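Two Hands, Two Grippers

The Skitance handheld is light enough to forget after ten minutes. The older Derell is not, and by the end of a long morning the wrist knows it. We spent most of October with both, doing the same small jobs over and over on a white table in a curtained room, to see which one a shop should buy if it can only buy one kind.

Handheld grippers have become the usual way to teach an arm a task. A person holds one in each hand and does the job, and the recordings go to the controller later. Radness, the small integrator that lent us the room, had been using Derell units for two years and wanted a second opinion before ordering more.

We set a target of 200 recorded runs per gripper, with 40 thrown out in advance as practice. Each run was short: pick up a light object, put it in a bag, let go cleanly. Blocks and bottles told us very little, and both grippers handled them without trouble. Light, springy things were where they came apart.

The Derell closes hard. Its trigger has a dead spot near the start of the pull, and past that the fingers come together faster than most people expect. Two of our testers learned to ease through it. The third never did and asked for the Skitance whenever there was a choice. On that one the pull is even all the way, though the spring is stiff and small hands get tired.

Cables matter more than the spec sheets let on. Both units are wired, and with one in each hand the cords find each other sooner or later. Running them back along the forearm helped. We lost 122 runs over the whole test, and a good share of those were lost to tracking dropouts when a sleeve or a cord got in the way. The rest were plain fumbles.

Price is close. Replacement fingers for the Derell cost around 300 dollars a set, and we wore through one. The Skitance fingers slide off without tools and showed little wear by the time we packed up.

Trịnh, the software Radness uses to sort its recordings, took files from both without complaint, but it wants the clocks matched first. Do that before the day's first run.

For soft goods and odd shapes we would take the Skitance. A shop moving boxes can keep its Derells and spend the money on better cable clips.
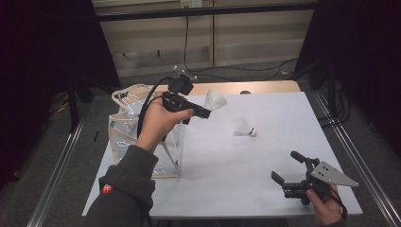

Radness has since ordered four more handhelds, two of each. We plan to go back once they have been in daily use for a season, mainly to look at the triggers again and see whether that dead spot gets worse with age.

14 shares | 6 comments
Contact the editors | Copyright, all rights reserved | Back to top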